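The Lodden Kitchen Composter from Fanesby

For small homes that would like to send less to the landfill
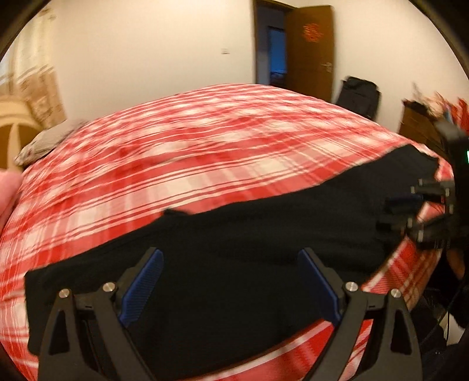 What it is

The Lodden is a countertop-sized composter for people who have food scraps every day and no backyard to put them in. It takes peelings, coffee grounds, tea leaves, stale bread, eggshells and the sad end of the salad drawer, and it turns them into a dark, crumbly starter compost that you can feed to houseplants, tip into a balcony planter, or hand over to a gardening neighbor who will be very pleased to see you. There is no motor and nothing to plug in. The work is done by the bran mix you sprinkle over each layer, together with a snug lid and a bit of patience.

We have been making composters in Skallthorpe for 13 years now, and for most of that time they were big outdoor bins meant for big outdoor gardens. We kept getting letters from people in apartments (lovely letters, some of them several pages long) asking whether we could make something that would fit beside the toaster. It took us longer than we would like to admit! The first few we built were either too small to be any use or too heavy to lift once they were full, and one of them had a tap that dripped so steadily that we used it to water the office fern. The Lodden is what we ended up with, and it has been in our own kitchens ever since.

Why bother with scraps at all

When food goes into a landfill it gets buried under everything else, and with no air around it, it breaks down slowly and gives off methane, a gas that warms the climate a good deal faster than carbon dioxide does. Composting at home won't fix that for the whole country, and we wouldn't want to pretend a tub on your counter can do such a thing. But it does keep your own share out of the truck, and most people who start saving scraps begin to notice what they throw away, and then they buy a little less of it. We have certainly become more careful about cilantro.

What comes in the box

One Lodden composter with its lid, inner strainer and drain tap
One bag of Ahn bran mix, enough for the first 10 weeks in a two-person home
A flat presser for pushing down each layer
A small cup for catching the liquid
A printed guide, with a chart you can stick inside a cupboard door

How to use it

Set the strainer in the bottom and scatter a handful of bran over it. Add your scraps as you cook, or save them in a bowl and put them in once a day, whichever suits you. Chop anything larger than a golf ball. Sprinkle more bran on top, press it all down firmly, and close the lid until it clicks.

Every three days or so, open the tap and drain off the liquid. Don't pour it down the sink if you have plants, as they will enjoy it very much once it is thinned out with plenty of water. The guide has the amounts for different kinds of plants, and we suggest going easy on succulents.

When the tub is full, leave it closed for two weeks. After that, mix what's inside with old potting soil in any bucket or storage box you have handy, and give it another few weeks to finish. It will smell a bit like pickles at the halfway stage. If it smells rotten, it probably needs more bran and a firmer press, and there is a page in the guide about bringing a sour batch back to life.

Please keep out large bones, liquids such as milk or soup, and anything labeled compostable that isn't food. Those cups and forks are made for hot industrial piles and will come out of your Lodden looking just the way they went in.

Size and materials

Holds 3 gallons
Body and lid molded from recycled plastic, 50 percent of it collected from old garden pots
Stainless steel strainer
Replaceable seal and tap, both sold separately as spare parts
Colors: moss, oatmeal, slate

Cleaning

Rinse the tub with warm water between batches and let it dry with the lid off. Skip the bleach and the strong sprays, which can linger and upset the next batch. The strainer and presser can go in the dishwasher, but the body and the tap should be washed by hand.

Refills and spare parts

Ahn bran mix comes in single bags or a box of four. It keeps nearly a year in a dry cupboard if you roll the top of the bag down tightly after each use. We changed the recipe in January 2023 and it now clumps less in humid weather, which our customers on the coast had been asking for. Older bags are still fine to use up.

If a seal wears out or a tap gets stiff, please order the part and keep the tub. Every spare we sell can be fitted with your hands and an ordinary screwdriver, and the steps are on the back page of the guide.

Shipping and returns

We ship from Skallthorpe in plain cardboard with paper padding and paper tape. If the Lodden isn't right for your home, send it back within 50 days, rinsed out please, and we will refund what you paid for it. Opened bags of bran can't be returned, but your tomatoes won't mind if you dig the rest into their soil in April.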